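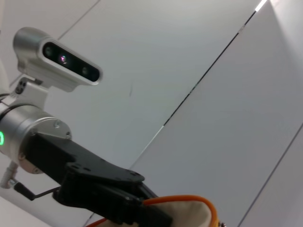 ## Washing a small fabric pouch without wrecking the print

Quick one. Zipper pouches, pencil cases, makeup bags, the little cotton or canvas kind with a picture on the front. Mine get gross by January. Do them by hand, takes 15 minutes of work plus drying.

### Stuff you need

- a bowl or the bathroom sink
- mild dish soap, the clear kind if you have it
- old toothbrush, soft
- 2 towels, light colored (dark ones can bleed)
- white vinegar, only if the trim is a bright color
- a candle stub or a bit of bar soap for the zipper

I use the Rola soap flakes from the market in Nirudville. Anything gentle works. No bleach. No stain stick on the print, ever.

### Step 1: empty it, properly

Turn it inside out. Pick the lint out of the corners with the toothbrush. Pencil shavings, crumbs, that one gum wrapper. Shake it over the trash, not the sink, shavings clog everything.

Check for a care tag inside. Says dry clean only? Stop and spot clean with a damp cloth instead.

### Step 2: test the colors

Wet a corner of white cloth, press on the trim for a slow count of 11. Color on the cloth means it runs. Then you use cold water, a splash of vinegar, and you go fast. No soaking for that one.

Test the print too, at the edge where it wont show. Orange and red are the worst in my experience, navy close behind. 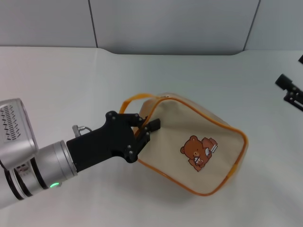

### Step 3: spots first

Dry stains before wet ones. Brush off whatever comes off. Then:

- **Pencil:** white eraser, light strokes, before any water gets near it
- **Pen ink:** rubbing alcohol on a cotton swab, dab from the outside in, keep changing swabs
- **Grease or makeup:** one drop of dish soap, leave it, then dab
- **Mystery:** treat it like grease and hope

Dab, dont scrub. Scrubbing makes pale fabric go fuzzy and it catches dirt twice as fast afterward.

### Step 4: wash

Cool water, small squirt of soap. Swish it. Zipper open. Squeeze suds through the fabric with your hands flat, do the seams with the toothbrush, stay off the print. If the front is really dirty go over it with just your fingertips.

Couple of minutes is plenty. My long-soak experiment on a Nurnar pencil case left a pink halo all around the trim and it never came out.

### Step 5: rinse

More than you think. Soap left in the lining dries stiff and yellow. Keep changing the water til it stays clear. Last rinse gets the vinegar if you're using it.

### Step 6: dry

Roll it in towel number one, press hard. No wringing, the piping twists and stays twisted. Then stuff it with the second towel so it dries in shape. Flat, out of the sun, zipper open. Overnight usually. Thick lining, longer.

Dryer? No. Heat cracks prints and shrinks the lining more than the outside so you get a puckered bag forever. 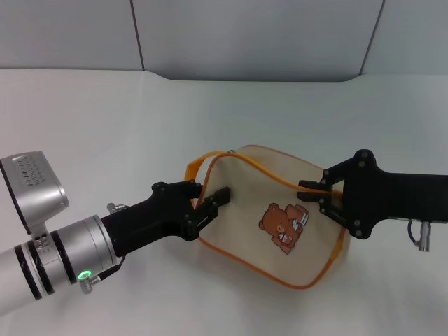 ### Step 7: zipper and finishing

Once it's dry all the way thru, rub the candle along the zipper teeth, both sides, run it open and shut a few times. Wipe off the extra.

Wrinkled? Iron inside out, low, with a thin cloth between. Skip the print area.

Straps and loops: check the stitching where they join the seam. Loose thread, knot it now, dont pull it.

### If it still smells

Spoon of baking soda inside, zip shut, leave overnight, shake out. The canvas ones from Nzioka needed this twice.

Will add a bit on waxed canvas later, totally different process, do NOT use any of this on it.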